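Vevell Building Services
Maintenance Desk: Ticket 2332

Site: Bilska House, second-floor staff kitchen
Category: Plumbing, hot water supply
Raised by: Ott Vītola, Facilities
Priority: 2
Status: Monitoring

Reported fault
Hot water at the kitchen sink is slow to arrive and the flow drops sharply when the dishwasher fills. The cold supply is normal. The same fault was reported in December under ticket 161 and closed after the tap aerator was cleaned.

Checks carried out
1. Isolating valve beneath the sink inspected and found fully open.
2. Aerator removed. Light scale only.
3. Flow measured at the hot tap: around 2 litres per minute with the dishwasher filling, 16 with it isolated.
4. Flexible hose to the hot tap disconnected at the valve. Kink found behind the waste pipe, with the inner lining partly collapsed.
5. Strainer on the Ukier mixing valve opened. Debris present, consistent with old jointing compound.

Action taken
The flexible hose was replaced and rerouted clear of the waste pipe. The strainer was cleaned and refitted. The supply was restored at 14:20 and all joints were checked under pressure. No leaks were found.

The dishwasher remains teed into the same branch as the hot tap. A separate connection has been recommended to the client and a quotation requested from Vaher.
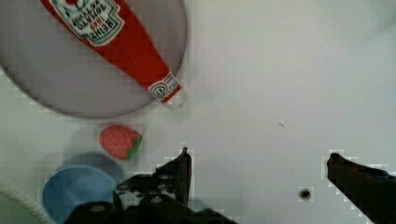
Outstanding items
- Quotation from Vaher for the separate dishwasher connection.
- Facilities to confirm access to the riser cupboard, which was locked at the time of attendance.
- Staff to report any further loss of flow, quoting the ticket number above.

Ticket to remain open pending receipt of the quotation.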